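We are looking for people to fold, sort and handle cloth at Nitadwood, our upstairs workroom in Kunbridge. The work is paid and part-time, and no experience is needed. The first round of places was filled in October and this call is for the second.

## The work

You would spend a session picking up pieces of cloth, laying them on a table, folding them, opening them out again and moving them to the next place on the list. Some pieces are small and quick to deal with. Others are large enough that you will need both hands and a bit of patience to find the corners.

Each session follows a task sheet. A sheet has 28 tasks on it, and most of them are short:

- fold a cloth in half, then in half again
- hang a cloth over the back of a chair and take it off
- gather a cloth from the middle and set it down flat
- move a folded pile from one table to another without it coming undone
- turn a cloth over so the hem is on the underside

You repeat the sheet until the session ends. The full set for this round is 1,152 folds and moves, shared between everyone taking part. There is no prize for speed. We would much prefer a slow fold that is finished properly.

## The room

The workroom is on the upper level, next to the stairs. It is one open space with several tables, a workbench at the far end and a number of office chairs on castors. You will be on your feet for most of the session and moving between tables, so please wear flat shoes with a decent grip. Trainers are fine.
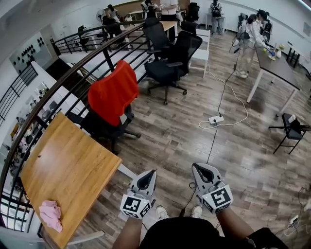 Power leads run across the floor to some of the tables. Please look where you are stepping, and don't move a lead or a power strip yourself — ask whoever is running the session. Bags and coats should be kept out of the walkways and well away from the stairs.

Other people will be working in the room at the same time as you. It can get warm in the afternoon, and short sleeves are sensible. Please leave off bracelets, large rings and anything else that could catch on fabric.

## Hours and pay

Sessions last 135 minutes, including a break. You can do up to 2 sessions in a day, with a proper gap between them for lunch. We ask everyone to commit to at least four sessions over the round. Pay is by the session at a flat rate, which will be confirmed in writing before you start, and goes into your bank account at the end of each month.

Travel is not paid separately. There is cycle parking behind the building and the bus from the station stops at the end of the road.

## Who can apply

You need to be 18 or over and have the right to work in the UK. You should be comfortable standing, bending and reaching across a table for the length of a session. Left-handed people are very welcome — we had too few in the first round.

You do not need to be good at laundry. Several people in October told us they had never folded anything larger than a tea towel, and they managed well enough after the first sheet.

If you have a skin condition that is made worse by handling fabric, or an allergy to washing powder, please tell us when you apply. The cloths are washed in an unscented powder called Twal, and we can give you the details.

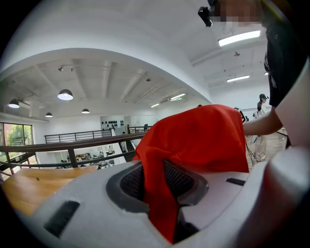

*Handling one of the red cloths during a session.*

## Your first session

Erasto Biwott runs the sessions and will show you round. The first half hour is spent on practice folds, and this time is paid. He will go through the task sheet with you and explain how to mark off each task. If a cloth ends up in a heap, leave it as it is and start the next task from there. There is no need to begin the sheet again.

Tea, coffee and water are provided. Drinks stay away from the tables where cloth is being handled.

## How to apply

Send a short note to Carla Hattar at Wornero, who is arranging the places. Please include:

- your name and a phone number
- which hand you write with
- the days and times you could manage
- anything we should know about access, including whether stairs are a problem

A CV is not needed. Carla will ring you for a brief chat and, if you are happy to go ahead, offer you a date for your first session.

Applications close on 16/12/2023. We will reply to everyone who writes, including those we can't place this time, and can keep your name for the next round if you ask us to.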